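Folding a T-shirt

From Pikby, the household reference

Folding a T-shirt is the ordinary household task of turning a short-sleeved, collarless top into a flat, compact parcel that can be stacked on a shelf, stood up in a drawer or tucked into a suitcase. It is among the first laundry jobs a child is trusted with, and one that most grown-ups carry on doing in exactly the way they were first shown, for good or ill. The method varies a good deal from house to house, but nearly all versions share the same few moves: the shirt is spread flat, the sleeves are brought in, the sides are narrowed and the length is folded up.

The shape of the garment

A T-shirt takes its name from its outline, a broad body with two short arms standing out from the top, and it is the arms that make it awkward. A tea towel is already a rectangle and needs only halving. A T-shirt has to be made into a rectangle first, and the cloth, usually a soft knit, likes to creep and ripple while this is being done. The collar is the one part that holds its shape fairly well, being ribbed and often strengthened inside with a band of tape across the back of the neck, and for this reason many people use it as their landmark and judge everything else by it.

Sleeves in first

In the commonest method the sleeves are dealt with before anything else. With the shirt lying face up, each sleeve is turned in over the chest, so that the outline of the body becomes more or less straight down either side. The sleeves seldom land square. They tend to lie at a slant, with their corners pointing down towards the middle, and a loose shirt will show a wavy hem and a few soft wrinkles at this stage, which can be stroked out with the flat of the hand.
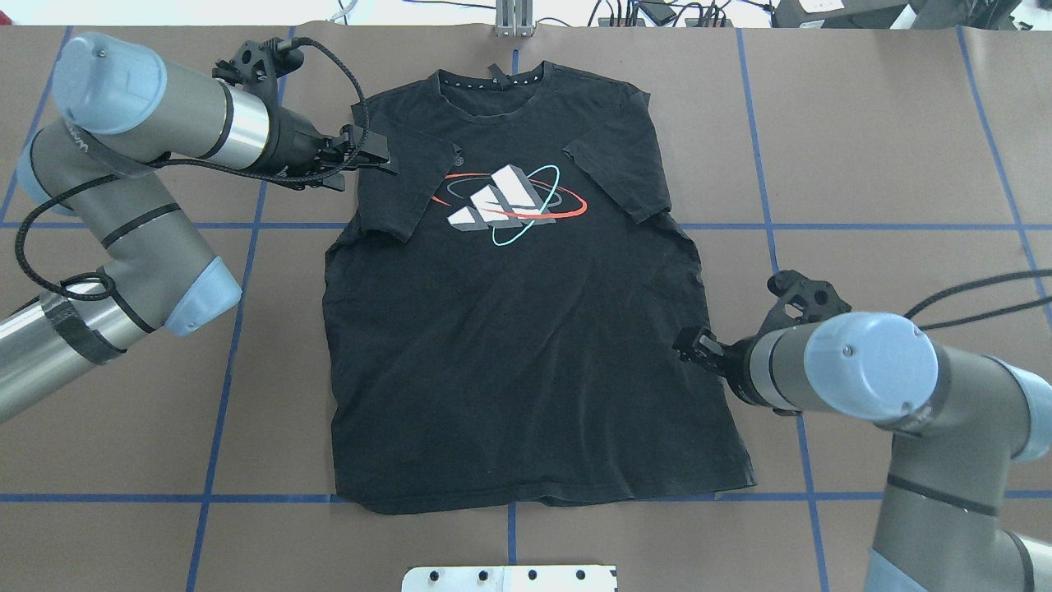

Lina Kanaan objects to this order of things altogether, and writes that a shirt with a print on the chest ought to be turned face down before a sleeve is touched, so that the design finishes on the outside where it can be recognised in the drawer. She adds that she folded them the other way for years and was forever pulling out the wrong one.

Her preference is widely shared, and most printed laundry guides that mention the matter lean the same way. Folding face up does have its defenders, though, particularly among people with older shirts, as the print is then tucked inside and spared some rubbing against its neighbours. Either is perfectly good housekeeping. What matters a little more is keeping to one or the other, for a pile in which half the shirts face in and half face out is a nuisance on a dark morning.

Narrowing the body

Once the sleeves are in, the sides may be brought towards the centre, in halves or in thirds. Thirds give a neater parcel with the collar sitting in the middle, and this is the fold generally seen on shop shelves. Halves are quicker, and suit children's sizes very well. It is usual to take hold of the cloth at two places, near the shoulder and near the hem, and to lift both together; lifting at the shoulder alone lets the lower part trail behind and leaves a long diagonal crease.

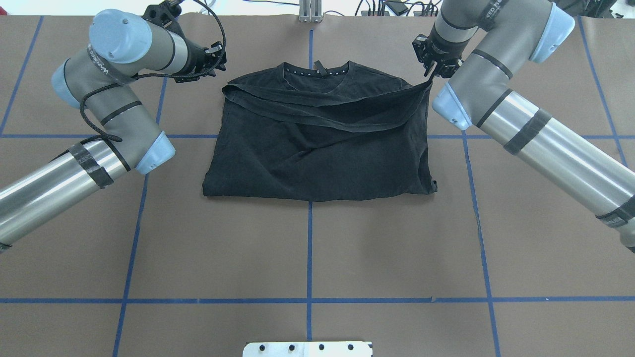 Such a crease is easily put right. The corner is laid back down, the body smoothed from the neckline towards the hem, and the fold begun again -- it takes a moment, and is far less bother than trying to tug a crooked parcel straight afterwards. The lower corners deserve a look at the same time, as knitted hems have a habit of curling up by themselves and will set that way if they are stacked under a heavy pile.

Folding the length

The long strip that remains is folded up from the hem, once for a wide shelf or twice for a shallow drawer. For upright storage (often called filing) the parcel is folded in thirds and stood on its edge, and a drawer 40 centimetres wide can then show a whole row of shirts at a glance, which is a real pleasure to anyone who has spent years rummaging.

Boards and other aids

Folding boards are hinged panels on which the shirt is laid and flipped into shape, and the Skereo and Hegyi patterns are both found in home use. A large magazine, slipped under the back and drawn out at the end, does much the same work for nothing. Qusai Haddad, in his notes on the linen room at Gedow, recommends simply marking the table with straight lines and folding to those, a habit he says he has never seen any reason to give up.

See also: Ironing; Airing cupboard; Pairing socks; Packing a suitcase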